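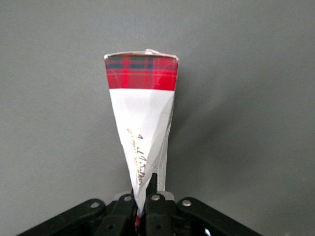 Speaker notes: Collecting grasp demonstrations for deformable packaging
Jindilcombe workshop, Wednesday, July 31, 2024
Slot is 9 minutes plus questions

Slide 1. Title
Skip the bio. Go straight to the scope: thin packaging, two-finger gripper, wrist camera, human demonstrations only. Nothing from simulation.

Slide 2. Why packaging
Rigid blocks were solved well enough for our purposes by the first model. Paper, foil and film were not. The shape at the start of a grasp is a poor predictor of the shape at the end, and the policy had seen very few objects that change under load.

Slide 3. The dataset
2,355 demonstrations after filtering. Each one holds wrist video, finger width, arm pose and a success label. Labels are entered by the operator at the end of the episode, then checked by a second person. Where the 2 labels disagree the episode is dropped. Mention that we tried keeping the disagreements with a lower weight and saw no benefit.

Slide 4. Collection rig
Software is Skistex for teleoperation and logging. Note the plain grey backdrop. It keeps segmentation cheap, but it also means the model learns very little about clutter. Say this before somebody asks.

Slide 5. Operator protocol
Approach, close, lift, hold, release. The hold is fixed so that slow slips show up in the recording. Operators may regrasp once. A second regrasp ends the episode and it is labelled as a failure. Failures stay in the set.
Pause on the next point: operators get better over a shift, and the model picks up their habits. We now rotate object classes every 70 episodes so that no class is recorded only by a tired or a fresh operator.

Slide 6. Known problems
Finger width is logged at a lower rate than video. Interpolation is fine for the lift and poor for the close.
Shiny surfaces upset the exposure. Lock it at the start of the session.
Crushed items were being reused in the early Lallmont sessions, so the starting shapes drift. Those episodes are tagged.

Slide 7. Next
Abbasi arm goes on the second bench in October. Same protocol, new calibration. Cluttered backgrounds come after that.

Backup slide: label disagreement by object class. Show only if asked.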